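Date: 2018-05-04
List: Padudthorpe Woodworkers
Subject: Re: Seasonal movement in edge-glued panels

On the list it was written:
> I glued up a panel in February from three boards, all stored in the
> same shed. It was flat when it left the clamps. It now has a hollow
> of 3 mm across the width. Is this the glue, or should I have
> alternated the rings? I used Lurnia white throughout.

I doubt it is the glue. A failed joint opens as a line at one end, or it steps. An even hollow across the full width means one face has lost or gained moisture faster than the other.

Check these before you plane anything:

1. How was it stored after glue-up? A panel left flat on a bench takes up and gives off moisture through the top face only. Stand it on edge or put it on sticks, with air to both sides, and leave it for 10 days. Measure again before doing any work on it.

2. Moisture content. Shed timber in February will be well above what a heated room settles at. My Gezer pin meter reads 9 per cent on boards that have been indoors all winter. If any of your three differs from the others by 4 points or more, that is your answer.

3. Finish. One coat on the show face and none on the back will do it every time.

As for alternating the rings, it changes the shape of the error and leaves the amount as it was. Alternated boards give a ripple, and boards laid the same way give one long curve, which a batten will pull flat. I choose by grain and colour and ignore the rings.
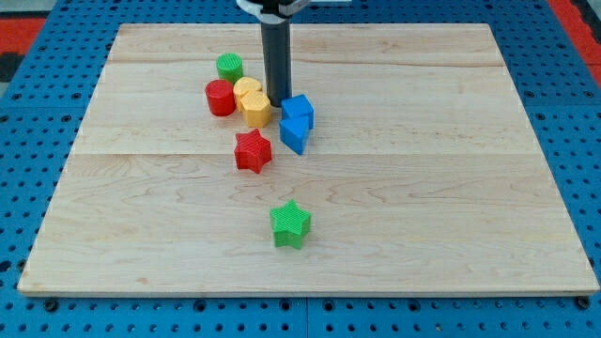
Maple-coloured panel, three planks of unequal width.

Unequal widths are fine in principle. The widest plank will move the most, so if you have to rip one down, rip that one and turn the halves. I would not bother under 100 mm.

If you fit battens, slot the outer screw holes across the grain and fix only the centre one tight. Do not glue them. The Zosudik plans show glued battens on the small table and I think that is a drawing error, as the large table has slots.

Please post the meter readings if you can get them, both faces.

--
Padudthorpe Woodworkers list
To leave, send a blank message with "unsubscribe" as the subject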